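Two white tables, one slightly lower: how to level them and close the seam?

Posted in Furniture & Fittings — Hornotton Community Help

Grelel

I have two white tables pushed together to make one long work surface. The left one sits slightly lower than the main one, so there is a step along the join. I use the larger table for laying out food and the lower one for a laptop.

Both tops have a plain white finish. The step is 8 mm at the far edge and a little less at the near edge, which suggests the floor is out as well. I would like the tops flush, but I need to be able to separate them again.
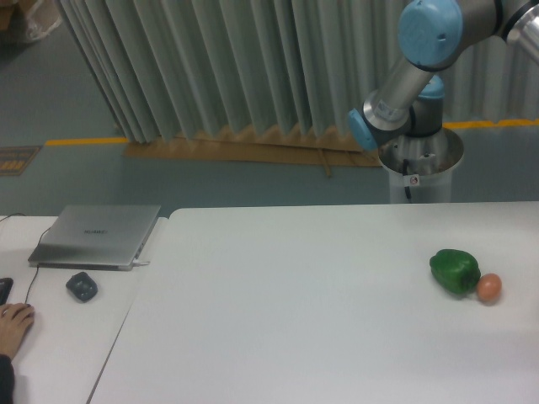

Round items such as eggs are my main concern, as anything that rolls left drops over the step and onto the computer side. Crumbs and liquid also collect in the seam. Is it better to raise the lower table or cut down the higher one?

Cieślak

Raise the lower one. Cutting legs is permanent and difficult to do evenly.

First check whether the legs have threaded feet. Many do, and the adjustment is often enough for a step of this size. If they are fixed, use hard plastic packers under each leg, not felt, which compresses. Set the main table level in both directions before touching the other. Then lay a straight edge at least 200 mm long across the seam at the far end, adjust until it stops rocking, and repeat at the near end.

To hold the tops together, fit 2 table linking clips on the underside, one near each end of the join. Check the thickness of the top first — screws for an 18 mm board will come straight through a thinner one. For the gap, a removable silicone strip with a T profile is adequate. Do not use sealant if you intend to move the tables.

Brerkville

I just put folded cardboard under mine. Works fine until you mop.

Keep drinks on the other table from the laptop whatever you do, a strip won't stop a proper spill.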